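Workshop notebook
Sunday, February 23, 2020

Bench: leather dressing, third attempt

Picked up where I left off last week. Batches A and B are both written off. A never set properly and B went grainy overnight, with little hard beads all through it that don't melt out under a thumb. I think B was cooled too fast. It sat on the windowsill and the window was open a crack. A was just too much oil.

Starting point is still the recipe from the Nultwood booklet, which gives everything in parts and never says which kind of wax. I used the yellow beeswax pellets from Jostgate for all three batches, so at least that stays the same.

Batch C as made

Beeswax, 3 parts. Tallow, 4 parts. Neatsfoot oil, 2 parts. No turpentine this time. Total weight in the pot was 250 g before heating. I didn't weigh it again after, but there was a film left on the pot and on the stick.

Double boiler on the small hot plate, lowest setting that would keep the water moving. Wax in first, then the tallow once the wax had gone clear, then the oil in a thin stream off the heat. Stirred until it began to turn cloudy at the sides. Poured into the flat tins and left them on the bench under a folded towel to cool slowly.

The towel made the difference, or something did. Surface came out even, no beads. There's a shallow dip in the middle of each tin, normal for beeswax. Firm enough that a finger leaves a shine but no dent. Smell is mostly tallow. Not pleasant, not awful. The cedar oil can wait until the base is settled.

Test pieces

Offcuts from the Cuevas side, the vegetable-tanned shoulder, all cut from the same strip so the thickness matches. Marked on the flesh side with pencil. Ballpoint bled through last time and I couldn't read the numbers.

Strip 1: no dressing, control.
Strip 2: batch C, one thin coat, rubbed in by hand.
Strip 3: batch C, one thin coat, warmed with the hair dryer after.
Strip 4: shop dressing from the old can, for comparison.

Left them an hour, then wiped off what hadn't gone in. Strip 3 took the most and went the darkest. Strip 2 had a slight drag on the surface that buffed off with a brush. Strip 4 looks better than either, to be fair, but that can has a solvent in it and I would like to do without.

Water drop test, one drop from the pipette on the grain side of each. The control soaked it up almost at once and left a dark ring. On 2 and 3 the drop stood up and could be tipped off. On 4 it stood up but flattened faster than I expected. Repeat this when the strips have had a few days. A fresh coat always looks good on water.

Bend test, grain side out, over the 4 mm rod. Control shows fine lines. The others are fine. Not much of a test on new leather. What I need is old, dry stuff, and the strips won't tell me anything about that.

Footwear

Worn black leather is a separate problem. It usually has old polish on it, and dressing won't get through polish. Saddle soap first, laces out, then leave it to dry away from the heater. Folds at the collar need working from both sides, and a torn patch with the fibers showing will drink up dressing and go soft, so go light there. If the tear needs a patch, glue and stitch before any wax goes near it – contact cement won't hold on a greasy surface. I learned that on the Vallville satchel in September and had to redo the whole strap end.
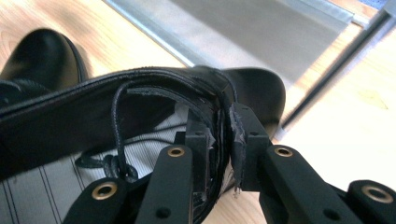

Still to do

Label the tins with batch and parts. Two of them have no lid that fits, so those get foil.

Make a half batch of C with 1 part less tallow and see if the drag on strip 2 goes away. Keep everything else the same, including the towel.

Order more neatsfoot oil. What's left in the bottle will cover one small batch. Check that it's the pure kind. The last label said "compound" in small print and I suspect that was part of the trouble with A.

Clean the pot properly. Hot water and soda, then wipe with newspaper while it's still warm. Nothing from the pot goes down the sink – the trap is slow enough already.

Check strips again midweek for bloom. If 3 shows a white haze, it's wax coming up, and the dryer step needs to be shorter or hotter, not sure which.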